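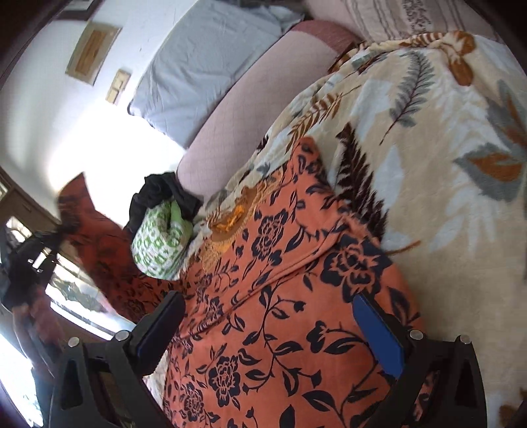 Does bottled bacteria do anything? Speaker notes

Print this page | E-mail this page

Slide 1. Title

Say hello, say where the coffee is. Tell them I keep corydoras and a few apistos, I'm not a microbiologist, and if there's one in the room I'd like them to heckle.

Ask for hands: who has poured a bottle of starter bacteria into a new tank? Leave hands up. Who ran a second tank next to it without the bottle? Expect most of the hands to drop. That's the talk, really, but I've been given the slot so we'll go on.

Slide 2. What the label promises

Read the Fesora label out loud, slowly. "Instant cycle. Add fish the same day." Then read the small print on the back, where it says to stock lightly, feed sparingly and test daily. Pause.

If I stock lightly, feed sparingly and test daily, I can cycle a tank with nothing in it but a sponge and patience. So what did the bottle add? Maybe something. The label can't tell me.

Slide 3. Quick refresher for the newer people

Keep this short. Fish give off ammonia. One group of microbes turns it to nitrite, another group turns nitrite to nitrate. The first two hurt fish, the last one is much easier to live with and goes out with water changes. The microbes live mainly on surfaces - filter sponge, gravel, glass - and there are very few of them in the water itself.

(Someone always asks whether old tank water helps. Not much. Ask for a dirty sponge.)

Slide 4. What I did

Fothergill, the shop, let me use the back shelf through May. 16 small tanks, same size, same tap water, same dechlorinator, same new sponge filters, heaters set the same. No fish in any of them. Ammonia from a dropper, same dose each.

Some got Fesora. Some got Noda. Some got a squeeze from a mature sponge. Some got nothing at all. Bradley Sowerby put the labels on and kept the key at home, so when I was reading the test tubes I didn't know what I was looking at. I'd guessed wrong on more tanks than I'd like to say.

Testing was the Mondum liquid kit, every evening at 7. Chelsea Dunmore read the colors too, separately. Where we disagreed we wrote down both.

Slide 5. Chart

Let them look at it before talking. Don't point at the nice line first.

Mature sponge tanks were done well ahead of everything else. No surprise and no cost.

Noda tanks: I can't separate them from the do-nothing tanks. The lines cross all over the place.

Fesora tanks: 2 of them moved early, ahead of the plain ones. The others didn't. You could call that a bad bottle and a good bottle, except they all came out of the same bottle. I don't know why it happened. I'm not going to make up a reason because the slide looks empty without one.

Slide 6. What's wrong with my test

Say this before Roland Greenwood does.

- Too few tanks per group to say much about small differences.
- One bottle of each brand, from one shop shelf. No idea how warm they got on the truck.
- Color charts read by eye under a kitchen-type light.
- Tap water here is hard. Soft water people may see something else.
- Nobody paid me, but I did go in expecting the stuff to be useless, and that counts as a bias too.

Slide 7. "But it worked for me"

Be polite here, Barry Bramwell has used it for years and his fish look better than mine.

A new tank cycles in the end whether you help it or not. If you add a bottle and the tank cycles, the bottle gets the thanks. If you add it and the tank stalls, you get told you overfed. Ask what result would make the seller say the product failed. I wrote to one of them asking that and got a discount code.

Slide 8. What I'd spend the money on

A test kit, and check the date on it. Ammonia to feed the empty tank, plain, no perfume or soap. A sponge out of a friend's healthy tank - and do ask what that tank has been treated for, as you can carry disease over with it.

If you've already bought the bottle, use it. I have no evidence that it does harm. Just don't put fish in on the strength of it. Wait until ammonia and nitrite both read zero the day after a full dose, and get that result 2 days running.

Slide 9. Next round

Kristaps Jaunzems has offered soft water and his garage. I want at least 2 bottles of each brand next time, bought in different places. Anyone with sealed bottles they'll part with, see me at the break. Opened ones are no use, sorry.

Questions. If it's the one about sterilizing filters with UV, pass it to Chelsea.

Print this page | E-mail this page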